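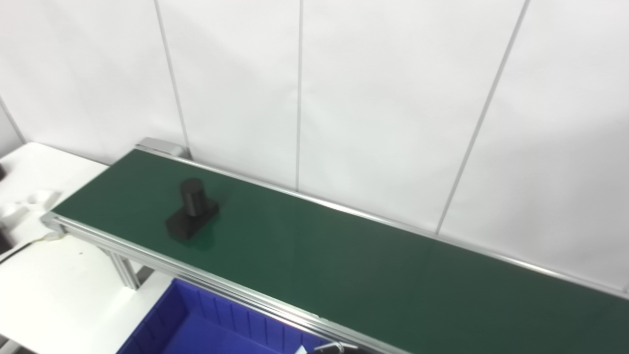 Belt conveyor walk-round, with comments
Site: Vastport, packing room
Unit: green flat belt, aluminum frame
Checked by: Finlay Imrie
When: January, 7:40 a.m. start

Marks used: OK, Not OK, Not checked, Doubtful. The form from Lardale only gives us OK and Not OK. I have added the other two by hand because too many lines on the old sheets were ticked OK by people who can't have looked.

1. Before touching anything

1.1 Power off at the isolator, lock on, key in pocket. OK.
Comment: The last sheet says "locked out as usual." I'd like to know what usual means. Write down the lock number next time.

1.2 Belt clear of product and loose parts. Not OK.
Comment: One part left on the belt near the table end, the black one with the round post on the square-cornered base. It stands up fine while the belt is still. I am told it "always rides through without tipping." Maybe so. The post is upright and the base is wider, so I can believe it on a slow start, but I haven't seen it tried at full speed and neither has the person who told me. Take parts off before the check begins.

1.3 Walkway clear on both sides. OK on the near side. Not checked on the far side.
Comment: There are wall panels back there and I was not going to lean over a belt to tick a box. If the far side matters enough to be on the form, somebody should say how we are meant to get at it.

2. Belt

2.1 Surface free of cuts, glaze and dirt. Doubtful.
Comment: The belt has a slight sheen toward one end. That could be the light on it, could be wear, could be cleaner that didn't get wiped off. A previous comment calls it "normal for this color of belt," with no source given. Wipe it down with a dry cloth and look again with a hand lamp held low.

2.2 Belt edges not frayed. OK on the edge I could reach.

2.3 Belt centered between the side rails. OK at rest.
Comment: At rest is the easy part. The form wants this checked after 5 minutes running, and the running test is in section 5.

2.4 Belt joint sound. Not checked.
Comment: The joint was underneath and I had the lock on. Every sheet in the binder has this ticked OK. I find it hard to believe the joint was on top every single time.

3. Frame and rails

3.1 Side rails straight, no dents. OK by eye.
Comment: By eye is not much of a test on a long rail. Put a straightedge on it.

3.2 Grooves in the rails free of grit and forgotten nuts. OK on the near rail after brushing out.
Comment: Brush, then vacuum. Air lines only move the dirt to the next bench.

3.3 End plate tight. OK.
Comment: Tried it by hand, no movement. The bolts have no paint marks, so I can't say whether they have backed off since the last check. Mark them.

3.4 Nothing stuck to the frame. Not OK.
Comment: Small yellowish bit on the near rail close to the table end. I was told it's a marker for where parts should be set down. I was also told it covers a sharp spot. It can't be left as a mystery. Find out which, then either label it or remove it and file the edge.

4. Legs and floor

4.1 Legs upright, feet in contact with the floor. OK for the pair at the table end. Not checked for the rest.
Comment: Push sideways on the frame at belt height with a flat hand. If it rocks, it fails, whatever the feet look like.

4.2 Frame level. Doubtful.
Comment: The Baudry level we keep for this reads differently when you turn it end for end, so either the conveyor changed its mind or the level is no good. I know which I'd bet on. Get another one.

4.3 Table next to the infeed at a sensible height, gap safe. OK on height. Doubtful on gap.
Comment: The white table is close to belt height, which is good for the wrists. The gap is another matter. The form says under 90 mm, and nobody has explained to me where 90 comes from. A hand goes into 90 mm very nicely. Ask Lardale for the reasoning before we keep ticking this one.

5. Running test

5.1 Lock off, all hands clear, start from the panel. OK.

5.2 Run empty for 5 minutes, watch the tracking. OK.
Comment: No drift that I could see. I don't put much weight on an empty run. The trouble reported at the Gornska site was under load, going by their own sheet.

5.3 Emergency stop works. OK, tried twice.
Comment: The old sheets say "100 percent reliable." It worked both times I pressed it. That's what I am signing for.

5.4 Noise normal. OK, for what that's worth.
Comment: We have no record of what normal is. I'd drop this line or buy a meter.

6. Paperwork

6.1 Run hours written down. Some 998 on the counter.
Comment: The last digit was halfway round. The previous entry is higher than this, so one of us can't read or the counter was swapped. If it was swapped, there should be a note, and I looked through the whole binder without finding one.

6.2 Last check signed and complete. Not OK.
Comment: Signed, yes. Complete, no. Every line ticked in the same pen with no comments at all.

Result: may be used for light parts. Items 1.2, 3.4 and 4.3 to be closed first. Items 2.1 and 4.2 to be looked at again with a proper lamp and a proper level.

F. Imrie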